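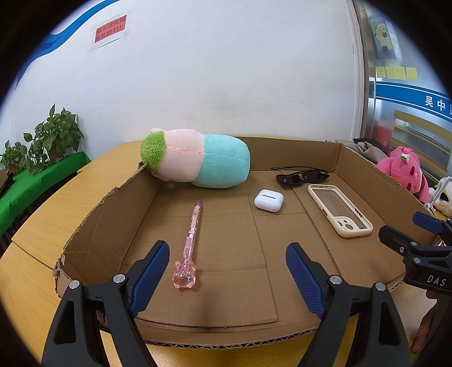

The drop zone by the front door has been rebuilt, and this post records the method for anyone with the same problem. The old arrangement was a bowl. A bowl stacks things on top of each other, so the item needed is always at the bottom, and lenses get scratched by whatever lands on them. I replaced it with a shallow tray cut from a cardboard carton. Each thing lies on the floor of the tray, and the sunglasses, the earbud case and the phone case can all be picked up without shifting anything else. The walls are low and the cut is rough, as I tore most of it by hand after the knife went blunt. It does the job.

The carton came from Fleltuvby, who had used it to send me a bathroom shelf. The order number on the packing slip was 1712, which I mention only so that I can find the email again. I tried a Travar drawer insert first. The compartments were sized for cutlery and the sunglasses would only go in on edge, so it went back within the week.

Rules for what goes in the tray. An item qualifies if it leaves the house with me at least 2 days in 7. Keys don't count, they have a hook. Coins don't count either and go in a jar in the kitchen. Post is not allowed at any time. It was post that finished off the bowl, and the wicker basket before that.

Height of the walls matters more than I expected. I started at 16 cm, the full depth of the carton, and found I was reaching in blind. Cutting down in stages is sensible, because you can't put cardboard back. I stopped when I could see every item while standing up with a coat on. The floor is best left bare. I lined a previous version with felt and it collected grit from the soles of bags, and the felt then had to be washed separately.

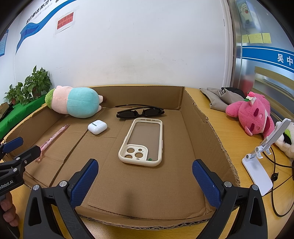
Soft toys are a separate matter. They are not carried anywhere and fail the rule above, but they migrate to any flat surface in this flat and I have given up enforcing it strictly. The current policy is that a toy may sit at the back of the tray, clear of the small items. Any others stay on the table. If one ends up on top of the sunglasses it goes back to the bedroom shelf.

Pens: one only. I had several and they rolled to the lowest corner, as the table is slightly out of level. I checked this with a Pomden spirit level in February and packed the near leg with a folded beer mat, which improved it without curing it. A pen with a lump on the end rolls much less than a plain barrel, so the novelty one has kept its place over two perfectly good biros.

Cables are still unsolved. The black cable near the phone stand runs across the tabletop and catches on sleeves. I bought a pack of Fakir adhesive clips and stuck two under the table edge. Both let go overnight. The surface may need wiping down with spirit first, or the clips may be no good, and I haven't tested which.

Remaining jobs are to tape the torn edges with brown paper tape, move the pile of fabric off the table and try the clips again on a clean surface. If the cardboard goes soft in the corners I will cut another one from the same size of carton. There are two more flat behind the wardrobe.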